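Workshop notebook, hand-held gripper kit on loan
Saturday
Entered by: Dehghan

Second day with the Plokmont pair. The kit came from Killomura on a 30-day trial and we have to say by the end of it whether we buy, extend or send it back. Cluvatbridge want the same answer for their own order, so I am writing this up more fully than usual.

In the case: two hand-held grippers, two chargers, a bag of spare tip pads, a hex key and a printed quick start that stops at page 17 with a web address for the rest. Charged both overnight. Left one paired first go. Right one needed its pairing button held down for far longer than the sheet says. Wrote this on the sheet.

Morning was bedding and small knitted things, one gripper at a time. Went through the folder in the order set out in the trial plan. Fleece is easy to get hold of and hard to get only one layer of. If I come in steep I take a pinch of whatever is underneath as well. Coming in low with the jaws wide and closing late is better, but it is slow and my wrist complained by eleven. The linkage has very little play in it. I had expected more from a plastic finger at this price.

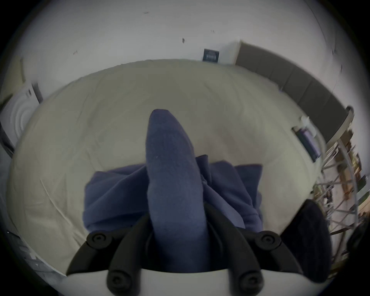

Killomura disagreed about the wrist when I rang at lunch, and said most people hold the handle too tightly in the first week, that the strain goes once the grip relaxes, and that an angled handle can be had as an extra if it doesn't. They also said we shouldn't judge the jaws on fleece until we have tried the softer pads. Fair enough on the pads. I am less sure of the handle. Asked for the price of the angled one in writing.

Changed to the softer pads after the call. Four minutes for the first jaw, less for the others. The screws are small and there is no tray for them in the case. Bring a saucer.

Afternoon was two-handed work with T-shirts. Both units have to start on the same signal or the files won't line up afterwards. The app does this by itself if both are awake. If one has gone to sleep it starts the other alone and gives no warning, so look at both lights before each take. Lost the first batch that way.

Holding cloth by two corners is where the pair earns its money. With the tips just over the seam I can pull fairly hard before anything slips. Away from the seam a single layer creeps out of the pads, more so on thin jersey.

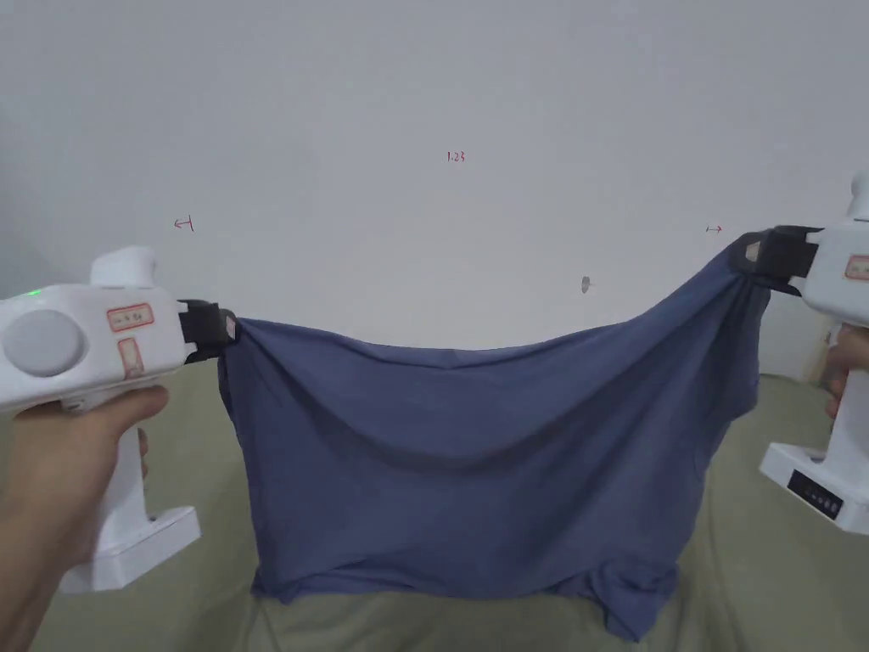 Lifting and stretching went better than laying flat. When I lower the hem first and walk the corners down after it, the cloth lands with fewer creases, but I can't yet do it the same way every time. Will try standing further back.

Total for the day 129 takes kept. Copying them off took longer than it should, as the app does one unit and then the other. Is there a way to run both at once? Not in the quick start. Add to the list for Killomura.

Still to do:
- heavier cloth, towels and denim
- battery run from full to flat, both units
- repeat the fleece set with the softer pads
- find out what a replacement jaw costs and how long it takes to arrive

Leaning towards extending, provided the spares price is sensible. Both units back on charge at half five, old pads in the lid pocket.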